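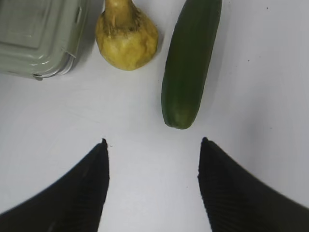
Old Rifle Inspection Checklist, With My Comments

I go through this list with every old bolt-action rifle before it goes to the Grustine range, and again every January when they all come out of the cabinet. Rigoberto Barrera wrote the first version on the back of a target years ago. I've added to it, crossed things out, and argued with him over most of it. Copy it if you like, but read the manual for your own rifle too, and if you get stuck go see a gunsmith. I'm a collector with a cleaning rod, so please don't treat me as one!

The comments under each item are from this year's round. Four rifles got checked, including the one I call Fido (he's a carbine, he's short, and he barks).

Before you start

1. Ammunition out of the room.
All of it, including the dummy rounds until you get to the feeding check. I found a stray live round in a coat pocket this year. My coat, my pocket. It went back in the locker and I started over from the top.

2. Rifle unloaded, bolt open, magazine empty.
Look in the chamber, then stick a finger in it. Look down into the magazine well with a light. If you put the rifle down and go get coffee, do it all again when you come back. Comment: all four clear.

3. Safety glasses on.
Springs fly. I have lost an extractor spring behind a radiator and I'm glad it wasn't my eye it went looking for.

Barrel and bore

4. Bore clear from end to end.
Bolt out, light at the breech, look from the muzzle. I want to see a full clean circle. Comment: one rifle had a bit of patch stuck near the chamber, left there by me in the fall. That alone is worth the ten minutes.

5. No bulges or rings.
A dark ring in the bore can mean somebody once fired it with something stuck inside. Run your fingers slowly down the outside as well, as much as the wood lets you. Comment: three fine. The long one has a faint ring 24 inches down and I don't like it, so it's off the range list until Melquiades Cisneros has had a look. He has seen a lot more barrels than I have.

6. Muzzle and crown.
Dings here mostly hurt accuracy, but I write them down anyway. Comment: Fido has a small nick at the bottom. Same as last year, no bigger.

7. Rust and pitting.
Light surface rust, wipe with oil and a soft cloth and leave the finish alone. Please don't take steel wool to a nice old blued barrel and then tell me about it. Deep pits near the chamber are a different story and the rifle goes to the gunsmith.

Bolt and chamber

8. Bolt number matches the receiver.
A mismatch doesn't make a rifle dangerous on its own, plenty of surplus rifles got mixed up in a depot somewhere. It does mean you should be extra careful with the next item. Comment: two match, one doesn't, and on Fido somebody filed the number off the bolt before I was born.

9. Headspace.
Go gauge, then no-go gauge, for the right cartridge, with the bolt stripped and a very light touch. If the bolt closes on the no-go, that rifle stops right there until somebody qualified says otherwise. I borrow gauges from Montserrat Gallegos, who wants them back clean and in the right tubes. Comment: all pass, including the mismatched one.

10. Locking lugs.
Cracks, chips, odd wear on one side. Clean them first or you'll be scared half to death by a hair. Comment: fine.

11. Firing pin and extractor.
The pin tip should be smooth and rounded, with no sharp edge. The extractor should have some spring left in it. Comment: replaced one extractor. I had a spare in the Virkach tin (the green one, bottom shelf, mostly for my own benefit when I read this next year).

12. Dummy rounds feed and eject.
Real dummies only, the kind with no primer and a color you can't mistake. Five through each rifle, slowly, muzzle in a safe direction the whole time.

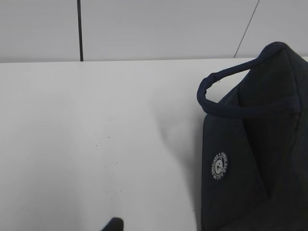 Do it a second time at a normal speed, too. Fido fed perfectly when I babied him and then jammed on the third dummy as soon as I worked the bolt like I meant it. The magazine follower was gummed up with old grease. I cleaned it, tried again, and had no trouble after that.

Trigger and safety

13. Trigger feel.
Most old military triggers have two stages — a long soft take-up and then the real pull. If the first stage has gone missing, find out why before you do anything else. Comment: all normal, one gritty.

14. Safety holds.
Rifle empty, cocked, safety on, pull the trigger firmly. Let go, then take the safety off. Nothing should drop. Comment: pass on all four. Rigoberto Magaña brought his over the same evening and it failed, the pin fell the moment he moved the lever. He'd been shooting it all summer. It's at the gunsmith in Sandoval now.

15. Bump test.
Empty, cocked, safety off, a few smacks on the butt with your palm. The pin must stay put. I use a rubber mallet wrapped in a towel for the big one, because my hand gets sore.

Stock and hardware

16. Cracks behind the tang and around the wrist.
A bright light and patience. Oil can hide a crack, so wipe the wood dry first. Comment: hairline on the mismatched rifle, an inch long. I've put a pencil tick at each end so I'll know if it moves.

17. Action screws snug.
Snug! I have stripped one by being enthusiastic and it took me 50 days to find another.

18. Sling and swivels.
Old leather looks great and breaks when you're climbing out of the truck. I keep the original slings in a drawer and shoot with new ones.

Before it goes to the range

19. Right ammunition, checked against the barrel marking.
Some of these were rechambered at some point, and the books won't know about yours. If the marking is unclear, have a chamber cast made. Check the box label too. Macarena Bustamante bought a case of 500 at an estate sale and two of the boxes had something else entirely in them.

20. Bore wiped dry of oil.
One clean patch, then another.

21. Rifle log filled in.
Date, rounds fired, anything odd. Fido stands at 440 rounds since I got him.

22. Cased, bolt out, ammunition carried separately.
That's the Grustine house rule and I follow it everywhere else as well. Check what your own state wants for the drive.

Still open this year: the ring in the long barrel, the gritty trigger, and a new bulb for my bore light. Montserrat's gauges need to go back before the first range day.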